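4. Public access to council meeting records

The Brimodska open-meetings ordinance requires draft minutes to be posted before the next regular session. We checked 129 sets of minutes against the posting log kept by the town clerk. In 40 cases the draft went up after the deadline, mostly for planning sessions. Closed sessions were left out — the ordinance sets a separate rule for them.

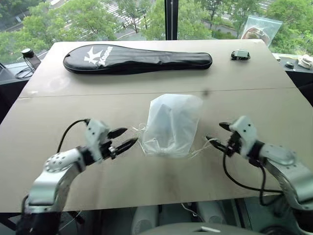

Radka Shehu objected at the October review that a posting date shows little if the attached budget tables are missing, and asked for attachments to be logged separately. We added a column for them. Darkeson, the neighboring town, keeps no comparable log, so the planned comparison was dropped.

Section 5 covers written requests for records and the fees charged for copies.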